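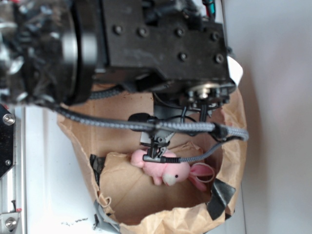 A brown paper bag, open on a white tabletop.

I have been looking for a new dining table since October, and I've become rather fond of the one I was meant to be replacing. It is a plain old thing, 118 centimetres long, with one leg that wants a folded beer mat under it, and it has seen off 36 years of Sunday roasts, homework and glue.

The showroom at Skarkbridge was very kind to me, I must say. They sat me down at something called the Drallanance (lovely name, no idea what it means) and told me it was a statement piece. Well, it was handsome! But it had a pedestal so wide that my knees had to go off to one side, and I kept thinking of my poor tall brother-in-law trying to eat soup at it. The Fustov was better for knees, though the top marks if you so much as look at it, and they wanted another 200 pounds for a pad to cover it up.
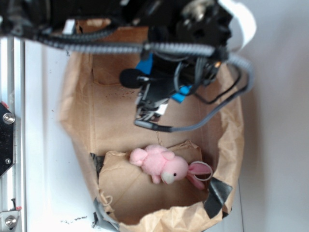
Now, I do think we have got ourselves into a muddle about tables. We buy them for how they look with nothing on them and nobody sitting at them, when most of us will only see them that way for a few minutes after wiping down. I would much sooner have a top you can put a hot dish on without a speech beforehand, and room for 4 people to pull a chair in without barking their shins.

The nearest I've come is a Shibata, second-hand, with a scratch down one side and good square legs at the corners. I've been back to see it twice, and I'm taking my tape measure again next week.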